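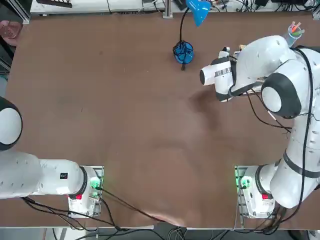
A large table is the hardest piece of furniture in a house to keep clear, and for that reason it is usually the last thing people think about when they shop for one. They measure the room, pick a finish and go home. A few months later the mail is on it, along with the school bags and the books that never made it back upstairs. Color matters more than most buyers expect. A broad brown top like this one sits quietly in a room and gives the eye a good deal of plain surface, so a single object left in the middle stands out right away. On a patterned top the same object can stay for a week before anyone moves it.

At the Lappalainen showroom in Endanley, the staff sell tables all day and have strong opinions on what should be kept on them. Their advice to customers is to choose one kind of thing and let it stay. For many households that means books. They are flat, they stack, and they are needed at the table anyway, for homework, for recipes or for reading over breakfast.

The showroom has a short handout on the subject, last revised on 29 March 2022. It recommends a stack no taller than 30 centimeters, with the widest books at the bottom and the spines turned toward the chairs. It also says to put the stack at the far edge, away from where people sit. The near edge is where elbows, plates and laptops go. A stack placed there gets pushed around several times a day, and the bottom book takes the wear.
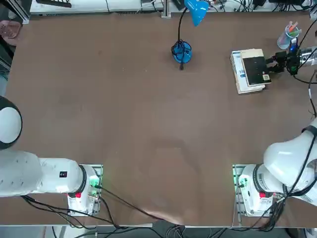
A stack of books at the far edge leaves the middle of the table open.

Scuffs are the other thing to plan for. Any flat top that gets used will pick up faint marks, and they show most where the light falls across the surface. A mottled finish hides them better than an even one. Jedow, a small furniture maker that supplies the showroom, tests its tops by sliding a loaded book box back and forth 3,000 times and then looking at the result under a window. The company says its plain dark tops look the worst afterward and its reddish-brown tops hold up well.

Lifting helps more than any polish. Most of the damage from books comes from dragging a whole stack by its lowest cover, especially when there is a crumb or a bit of grit underneath. Take the stack in two or three parts if it is heavy. Wipe the spot with a damp cloth, dry it, and set the books down flat.

For people who want something under the stack, Mistero makes a thin felt mat in 7 sizes. The smallest is 13 inches across and fits most hardcovers. It comes in gray and dark green, and the edges can be trimmed with ordinary scissors. A folded cotton napkin does much the same job, though it tends to bunch up when the books are moved.

Once a month or so, go through the stack. Anything that has not been opened goes back to the shelf, and the table gets a full wipe while it is bare. Households with children may want to do this more often during the school year, when workbooks pile up fast.

Lappalainen plans to put its book tables on the main floor in April, with the Jedow tops shown in three finishes. Visitors are welcome to bring a few books of their own and see how they look on each one.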